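Moya Teleop and Replay Tools — Gallery
Allovcombe workshop, software group
Page updated 21/05/2024

Moya is the set of programs we use to turn hand-held gripper recordings into something a planner can learn from. It covers time sync, pose tracking, gripper width, episode cutting and replay. The first version was put together in December by Leandro Casado and Pankaj Grewal, and most of it has been rewritten at least once. The entries on this page follow the order data takes through the tools. Most of them are notes on screens and settings, with a picture from the recording room further down.

Time sync
Each gripper writes its own log, and each log has its own clock. Moya lines them up before anything else runs. The offset is stored in the episode header and never applied to the raw files, so a bad estimate can be redone without going back to the room. The default window is 50 frames. Shorter windows were tried and they drifted on long episodes.

Pose tracking
Tracking is visual plus inertial, with square markers used to fix the grippers in a shared room coordinate system. Kiprono Odera wrote the part that decides when to trust a marker. If a marker is seen at a steep angle the tracker keeps it in the list but lowers its weight. Before that change the path would jump sideways every time someone turned a wrist.

Lens calibration
The wide lens bends straight lines a good deal, and ceiling beams are a quick check on it. Run the undistort tool on a single still and look at whether the beams come out straight. If they don't, the calibration file is for another lens. Calibration files are named by lens and not by gripper — please keep it that way when adding new ones.

Gripper width
Width is read from the finger positions and smoothed over 5 frames. Smoothing happens after sync. Doing it before sync hides small timing errors and makes them hard to find later.

Episode cutting
The cutter looks for pauses and proposes start and end points. A person still accepts or moves them. Candela Manzano added keyboard controls for this, and the list of keys is under Help in the review window. Rejected episodes stay on disk with a reason code. The code most often used is "tracking lost," followed by "wrong start pose."

Face masking
Faces are pixelated at import, before a recording can be opened in the review window. The mask is written into the working copy. Consuelo Robles maintains this step, and any missed face should be reported to her with the episode name and frame number.

Recording room
Two hand-held grippers out at once, with desks and monitors along the brick wall behind.

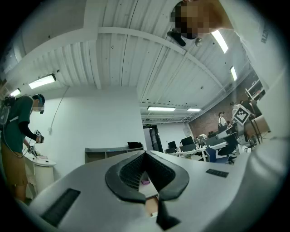
View from one gripper, with a small pink object at the jaws. At left, a second operator wears a headset and a back-mounted pack; a large marker board is held up near the desks.

Replay
Replay takes a finished episode and sends it to the arm through the Irico driver. It checks reach and joint speed first and refuses the whole episode if any part fails. Partial replay was removed after version 6. The speed limit starts at 50 percent and has to be raised by hand each session.

Planner export
Export writes one folder per task in the Sitico layout. Poses are stored relative to the first frame, with the room transform saved next to them. Older exports used absolute poses and need the convert script before they can be mixed with new ones.

Open items
Marker weights are still set in a config file and should move to the review window. The importer does not yet warn when two logs carry the same gripper name. Pankaj has a branch for the second one.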